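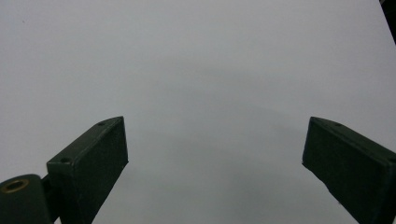 # Painted walls and plain surfaces: questions we get asked

These are the questions that come up most often at the Grillisow paint counter about pale grey walls, shelves, worktops and table tops. If yours isn't covered, ask at the counter or leave a note with your order.

## Choosing a grey

### Why does my grey look blue?

Most pale greys have a little blue, green or violet in them. In the tin you hardly see it. Over a large flat area you do, particularly in a room that faces north or has cool white bulbs. If you'd like a grey that stays neutral, look at the ones marked "warm" on the card. They can look slightly beige next to a white skirting board, so hold the card against your woodwork before you decide.

### Do you sell sample pots?

Yes. Every colour in the Mavach range comes in a small pot. Paint two coats on a piece of lining paper or card, let it dry overnight and move it round the room. Look at it in the morning and again after dark with the lights on. Don't paint patches straight on to the wall if you can help it. The edges of the patch can show through the finished coat.

### Which finish should I pick?

Matt for walls that don't get touched much. Eggshell for hallways, kitchens and bathrooms. Satin for shelves, doors and furniture. Matt hides bumps in old plaster better than the others, but it marks more easily and doesn't like being scrubbed.

### Can I use wall paint on a table or desk?

You can, but it won't last. Wall emulsion stays slightly soft and things stick to it, especially books and mugs. Use Mavach furniture paint, or any water-based satin made for wood and metal, and leave it a good while before you put anything heavy on it.

## Before you start

### How clean does the surface have to be?

Cleaner than most people expect. Wash it with sugar soap, rinse it twice with plain water and let it dry. Kitchen surfaces need extra attention near the cooker and by the handles. Paint put over grease will peel, and no primer will save it.

### Do I have to sand?

Bare plaster, no, apart from knocking off any lumps. Old gloss, varnish and laminate, yes. You aren't trying to remove the old finish, only to take the shine off it. A fine paper is enough. Vacuum afterwards, then wipe with a damp cloth and let it dry again.

### How do I fill small holes so they don't show?

Fill them slightly proud, let the filler dry fully, then sand it level. Touch the filled spots with a thinned coat of your paint before you do the whole wall. Filler drinks up paint, and without that first coat you get dull patches. Run your palm over each one with your eyes shut. Your hand will find an edge that you can't see.

### What about joins between boards?

Tape them with scrim and use jointing compound, spread wide on both sides. Two thin layers are better than one thick one. Feather the second layer out further than the first.

## Painting

### How much paint will I need?

The coverage is printed on the tin. Measure height times width for each wall, add them together and double it for two coats. Take off large windows and doors but ignore small ones. Rough or newly plastered walls take more.

If you need more than one tin, check that the batch numbers match. If they don't, tip both tins into a bucket and mix them. We'll swap an unopened tin for one from the same batch if we've got it.

### Why can I see roller marks?

Usually one of these:

- The roller was pushed too hard towards the end of each load.
- The paint had started to dry before the next strip went on.
- The sleeve was wrong for the surface. Short pile for smooth walls, medium for most others.
- Only one coat was used.

Keep a wet edge, work from the window towards the darker side of the room and finish each section with light strokes in one direction. Turn the heating down before you begin.

### There's a patch that looks darker. Is it the paint or a shadow?

Check before you repaint. Switch off the lamp or move whatever is standing nearby and look again. If the patch moves or goes, it was shade. Pale plain surfaces show soft shadows very clearly, and a wall lit from one side will always be brighter at that side.

If it stays put in every light, it may be damp, old staining coming through or a thin area. Damp has to be sorted out before any more paint goes on. Stains need a stain block, then two fresh coats.

### How long between coats?

We tell people 4 hours for emulsion in a normal room, and longer if it's cold or humid. Furniture paint is better left overnight. Dry to the touch doesn't mean hard all the way through, so go gently with masking tape and ornaments for the first couple of weeks.

### When do I take the masking tape off?

While the last coat is still slightly tacky. Pull it back on itself slowly. If the paint has dried hard, run a sharp blade along the edge first.

## Looking after it

### What's the best way to clean marks off?

Start with a soft cloth, lukewarm water and nothing else. If that doesn't do it, add a drop of washing-up liquid. Wipe lightly over a wider area than the mark, then go over it with clean water. Test anything stronger behind a door or under a shelf.

Please don't use the white melamine sponges on matt paint. They're a fine abrasive and leave a shiny patch, and that patch can only be fixed by repainting.

### A tiny dark speck won't wipe off. What is it?

It could be a bit of grit or a bristle dried into the paint, a pinprick hole, a fly spot or a chip down to an earlier colour. Try a damp cotton bud first. If it feels raised, slice it off flat with a blade held almost level with the surface. Then dab on paint with the tip of an artist's brush and leave it alone. Large touch-ups stand out more than small ones.

### Can I touch up a scuff a year later?

On matt, usually. On eggshell and satin it's harder, as the sheen of the new paint won't quite match. For a big scuff it's better to repaint the whole wall from corner to corner. Keep some leftover paint in a clean jam jar filled right to the top, and write the room and the colour number on the lid.

### My shelf is sticky even though it's been dry for weeks.

The paint was probably put on too thickly or the room was too cold. Leave the shelf empty and the window open on a mild day. If it hasn't improved after a fortnight, sand it lightly and add a thin coat of clear water-based varnish. In the meantime put paper under anything you have to keep there.

## Orders and advice

### Can you match a colour I've already got?

Yes, if you bring a piece at least the size of a large coin. A clean chip from the wall is fine. We can't match from a photograph or a phone screen. Matching takes about 21 minutes when the counter is quiet and a good deal longer on a busy morning.

### What does mixing cost?

Mixing is included in the price of the tin. There's a £49 charge for a home colour visit, taken off your bill if you then order from us. Visits are done by Alaric Pennington and can be booked from the Adgate shop. He doesn't do visits in December.

### Can I return mixed paint?

No, unless we've made a mistake with it. Unopened white and ready-mixed tins can come back with the receipt. Opened tins can't.

### What do I do with old paint?

Don't pour it down the sink. Let small amounts dry out in the open tin with sand or cat litter stirred in, and check with your council before putting it in the bin. We don't take back old paint at Adgate, but we do take empty, clean metal tins at the side door.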